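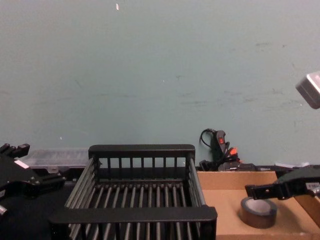
Left arm, right arm, dish rack. Bench two, before the first run.

GRIP TEST
a short story

The Haddad fingers came from Tunport in February, in a box stuffed with somebody's newspaper. No manual. Four screws and a card that said THANK YOU.

I had until morning. Storthorpe wanted one number from me - old grippers or new ones. Then they'd order 41 pairs of whichever and I would have to live with it.

So. 1000 grasps each. That was the deal.

Old set first. The Nerkevel controller came up on the third try, fan screaming. Cup into the rack, cup out of the rack. Cup in. I ate crackers standing up. By eleven it had dropped 177 and I'd quit flinching at the sound. Plastic cups, thank god. They bounce and roll under the bench and you crawl.

My sister called in the middle of it. I let it ring. Texted her: running a test. She wrote back, you always are.

Swapped the fingers at midnight. Lost a screw, found it in my cuff. Recalibrated, got it wrong, did it agian. The left one closed too hard and then not enough and then it closed right, soft, like someone picking up an egg they'd paid for.

Cup in. Cup out.

First hundred, no drops. Second hundred, no drops. I got up and checked the counter was even plugged in. It was.

At four hundred I got suspicious. Moved the cup over an inch. It found the cup. Turned the cup on its side, which isn't in the protocol, which I wrote. The finger slid under the rim, waited, lifted. I don't remember putting a wait in there.

I pulled up the Nerkevel log. Scrolled. Close, hold, lift, open. Close, hold, lift, open. Nothing about waiting. Timestamps all fine.

Went and washed my face. The sink down the hall only runs cold. When I got back the run should have been at six hundred and something and it was at 1000, stopped, both arms parked. Three drops. I sat down.

How long was I at that sink.

Wrote the email. New set, clear winner, numbers attached. Didn't send it. Looked at the cup, upside down in the rack, the way my mother leaves them. I'd never told it upside down. The script only knows up.

I ran it again - no reason, I just pressed the key. Figured I'd stop at ten. It went to 1092 before I reached over, and even then my hand stayed on the switch a while.

Quarter to six. Trucks starting outside. I took the cup out of the rack and held it toward the left arm, not on the mark, just out in the air where I was.

The finger came up slow, and waited.

I called my sister back.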